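Matell gripper comparison

2 min read

The Matell gripper comparison was a bench study of two hand-held parallel grippers, the Roltinine and the Indance, carried out at the Tesfamariam workshop under Pacita Catacutan. It began in January and covered 238 trials on cloth, followed by a shorter set on rigid parts.

Both grippers are held and moved by a person. A camera mounted on the tool looks down past the fingers and records each grasp, and the recordings are later used to set up a robot arm with the same fingers. The Roltinine closes with a trigger and a spring. The Indance uses a small motor and can be set to one of six closing forces. 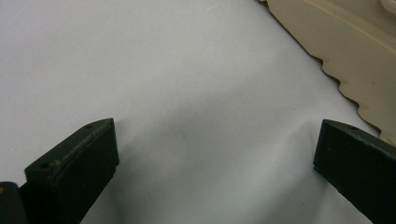

Thin cloth was the hardest material in the study. A flat sheet gives the fingers little to hold, so operators were told to look for a fold or push one up before closing. A grasp was scored as good if the cloth stayed between the fingers for 12 seconds after lifting. Slips and double layers were logged separately.

The Roltinine did better on single layers, where the operator could feel the cloth through the trigger. The Indance was more even from one operator to the next, but its lowest force setting dropped heavier fabric. Catacutan's notes also point to camera angle as a source of error: with the lens tilted too far forward, the fingertips fell out of view on wide openings. The mount was changed partway through, and earlier trials were kept in a separate table.

The full log has 2667 entries, including calibration runs and repeats.

Contact | © 2025 Matell | Back to top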